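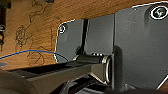

Figure 2. Loose ink doodling on a light brown wooden surface, with a dark grey plastic plate fixed to the wood. The lines are thin and irregular and several of them trail off.

3. What people draw when they aren't drawing

I should say at the start of this section that I came to doodles by accident. The study was meant to be about meetings, and in particular about how long a person can sit through one before they stop taking useful notes. I had asked the people at our two sites, Flullville and Gralton, to hand in their notepads at the end of each session, and I fully expected to spend the summer reading minutes. What I got was page after page of loops, boxes, ladders, eyes and something that may have been a hedgehog. After a while I found I was reading the margins first and the notes second, and by May I had more or less changed the subject of the paper.

The literature is a bit of a muddle on what a doodle even is. Some writers want it to be anything made with a pen while the mind is on something else, which lets in shopping lists. Others only count marks with no meaning at all, and that shuts out the person who fills a whole page with neat little houses while listening to a budget report (I have met several, and I am one). I've gone for a looser rule. A doodle in this paper is any mark that the person made without being asked and would not have bothered to show anyone. It's a rule with holes in it, I know, but it worked well enough when I sat down with the pads.

Surfaces matter more than I thought they would. Nearly everything I've read deals with paper, and I suspect that's because paper is easy to collect and fits in a folder. But people will write on wood, on plaster, on the back of a hand, on the sole of a shoe. Figure 2 is ink on wood, and the thing I'd point to is how the line behaves: it wanders and loops, then bunches up into one rounded scribble at the middle left, with a few short strokes further over. I find the same mixture on paper all the time – a long lazy line, a knot, then some little ticks. I can't tell you who drew it or what was on their mind, and for my purposes I don't need to.

3.1 Sorting the marks

My first try at sorting was hopeless. I drew up a list of kinds before I'd looked properly at the pads, and then had to keep adding to it, and once I'd added "wheels" and "things like wheels" I knew I was in trouble. So I threw the list out and began again with the line itself. I ended up with 8 kinds, and they go by how the pen moved and not by what the drawing looks like. A spiral and a coiled snake are the same kind for me. So are a ladder and a railway.

The kinds that turned up most were the wandering line, the closed loop and the thing I call the nest, where the pen goes round and round on one spot until the paper starts to give. Straight work (boxes, grids, bricks) was less common than I'd guessed and tended to come from the same few pads again and again. Lettering was the oddest group. People wrote their own names, or the name of the town, or a single word from the talk, and then went over it until it was thick and black. At Gralton the word "Ondine" kept cropping up in every sort of lettering, and I was quite excited about that until I found out it was the name of the room booking system and was printed on the agenda.

I sorted all the pads twice, with a gap of 11 days between, and did the second round with my first answers locked in a drawer. Where the two rounds didn't match I left the mark out. The nests gave me the most bother. When does a scribbled loop turn into a nest? I settled on a simple test in the end, which was whether I could still follow the line from one end to the other with a pencil tip. If I got lost, it was a nest.

3.2 Listening and not listening

There's an old worry that a doodling person has stopped paying attention. Teachers had it when I was at school and I dare say they have it still. I went in hoping to find that the worry was silly, so please read the next bit knowing that I wanted it to come out a certain way.

On the pads I looked at, doodles and notes mostly lived side by side. A page with a lot of drawing often had decent notes on it as well, sometimes better ones than the clean pages. The lettering people were the exception. Once they had started thickening a word, the notes dropped off, and they might not come back for up to two pages. Wandering lines didn't seem to do this at all. My guess is that a wandering line asks nothing of you, whereas filling in a letter is a proper little job with edges to keep to, but I'd want to see it tested by someone with a stopwatch and more patience than I have.

I did try the idea out on the Wei pads, a small set left over from an earlier project on telephone calls. They're messier and I trust them less. The wandering lines were there in plenty, and the lettering hardly showed up, so they can't really help with the question either way. I've kept them out of the main table and put them in the appendix.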